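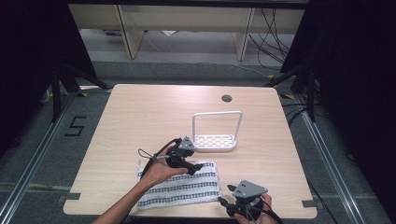 Minutes of the household goods group, February meeting, Ulwood room

We started at 9:20, or when the coffee was poured, whichever you prefer. I'm taking notes again, so please forgive the wandering bits. Apologies came in from the Kurnis side, who had a delivery to deal with and sent their comments in writing (two pages!). The notes from last time were agreed with one fix: the word "drip" in the fourth paragraph should have been "drop," and that does change the meaning quite a lot.

**1. The towel stand**

This took up most of the morning and I don't think anyone minded. We have all had the white stand in our hands by now and we mostly like it. It's light, it wipes clean, and you can see right away where the towel goes. The long discussion was over the slots in the base. Half the room wants them kept as they are, so a wet towel can drip through onto a tray, and the other half says no tray comes in the box, so where is the water supposed to go? I'm in the second half, for the record.

Kobzar has quoted for a clip-in tray, with a minimum run of 200. That felt like a big first order for something we haven't tried in a real bathroom yet. Agreed to ask whether they'd do a short run first, and to live with our samples until we hear back.

We also went over how to put the towel on, and I loved this part. There are two camps. The folders want it folded lengthwise and laid over the top with the ends matched up. The drapers (me!) just throw it over and give it a tug. Folding looks neater on a shelf in a store, but at home I'd give it one morning with kids in the house before it's all draped anyway. The care card will show the folded way and say in one line that either is fine. 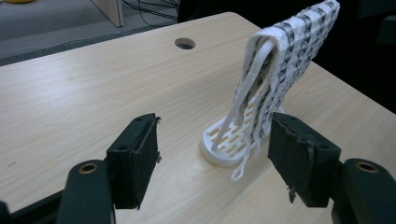

*Photo: Todura project files*

The hanging loop came up next. On the patterned towel it ends up down by the base when you drape it, and a few people found that untidy. I said I like being able to grab it – you can move the towel straight to a hook without hunting for the tab. The Kurnis comments ask for the loop to be moved to the long side. We left it open. It depends on what the sewing would cost, and we don't have that price yet.

**2. Which towels go in the set**

We've got more patterns than we need, so this had to be settled. The black and gray geometric one stays. Everyone liked how those small triangles and diamonds look against the plain white stand, and the waffle feel on the white parts won over the people who came in wanting terry. The striped one stays too, as the plainer choice. The beige one is out, and I'm a little sad about it, but against a pale wood table you could hardly see it.

There was a side chat over whether the set should hold one towel or two. Two looks generous but it makes a fat parcel. Going with one for now.

**3. Packing and the box**

Todura sent the box sizes. With the stand lying on its side and the towel folded flat underneath, the whole thing weighs 287 grams, and that keeps us in the cheaper mailing band. Hooray! It does mean no thick card insert. We tried wrapping the towel around the arch as padding instead and it was a pain to get off again, so please let's not. Flat underneath it is. Tissue paper only if someone can show me it does anything.

A carton will take 20 boxes. The storage closet can hold four cartons if the old bath mats go, and they really do need to go. Anyone who wants a bath mat should take one before the next meeting.

**4. The table and the room**

Short item. The light wood table is staying put for the rest of the month, so please don't borrow it for lunch. The tape on the floor stays down as well, including the number. I've been asked to remind everyone that things like pens and stirring sticks do fall through the cable hole at the back. The chairs are a separate matter and we'll talk about them when the new ones get a price.

**5. To do**

- Ask Kobzar for a short-run price on the tray
- Redraw the care card with the folded towel and the extra line
- Get a sewing price for moving the loop
- Clear the bath mats (all of us, please)
- Reply to the Kurnis comments – I'll do this one, nearly finished already

**6. Anything else**

A question was raised about a larger stand for bath towels. Too early, but it goes on the list for next time, along with the color question we never reached. We closed at 11:45. Next meeting is in the same room, same start time, and it's somebody else's turn to bring milk.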